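5.3 First tidy-up trial

Before you give the arm any real chore, run this trial with cubes. Many owners ask if the Urkine can already clear a kitchen table. Our answer for now is: partly. It can pick up small hard things and move them. Cloth, cutlery and wet dishes are still too difficult, and section 7 explains what we tested.

1. Clear the table and wipe it dry.
2. Place two cubes of different colors within reach of the gripper.
3. Set the speed to 5 and keep your hands out of the work area.
4. Start "Pick" and let the gripper close on the first cube.
5. Check that the cable can follow the arm without pulling.

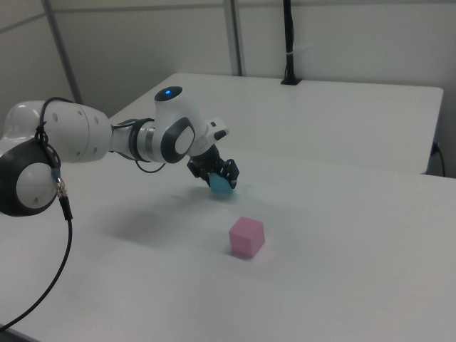
Photo: Telma Cisternas / Nadwood

The light blue cube is held just above the table, and the pink one stays flat on it. This low height is good for the first trial — if the cube drops, it does not roll far.

6. Start "Place" and repeat the whole cycle 29 times.
7. Write down each drop. With more than 19 good cycles you can continue to section 5.4. With fewer, do the gripper setup again.

Note: A good result with cubes does not mean the arm is ready for cups. A cup has a handle, and it can be half full.

Caution: Do not leave the arm alone while it is working, also not for a short chore.

Text: Bit-na So. Last revised August 30, 2021.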